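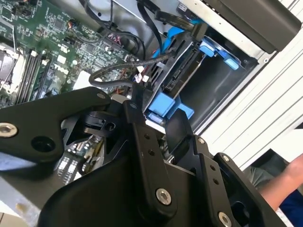
Inside the Dell desktop, side open.

I have been putting off the computer question since February, and I know I'm not the only one. You keep a machine going so long that it starts to feel like a member of the household, and then one Sunday it takes 4 minutes to open a letter to your sister and you start having dark thoughts.

So I did what I always do, which is make a pot of coffee and go through everything I've saved. Letters, recipes, the slides from the Jikura trip (all scanned crooked, my fault entirely), and more than 2,000 photos of the garden in various states of neglect. I meant to spend half an hour on it and came up for air at suppertime!

What surprised me was how little of it I wanted to lose, and how little of it I had ever looked at twice. There's a whole folder of tomato pictures. I couldn't tell you which summer they're from, but I remember the smell of the leaves on my hands, so they're staying.

My plan, for anybody in the same boat, is to do 30 minutes an evening, with the radio on, and quit when the timer goes off even if I'm in the middle of something good. I've bought 3 little drives and labeled them with masking tape. One will live at my sister's, one goes in the hall closet, and the last one stays in the desk drawer with the stamps.

Tonight is recipes. I'm hoping the plum cake is in there somewhere, and if it is I'll type it up for you next week.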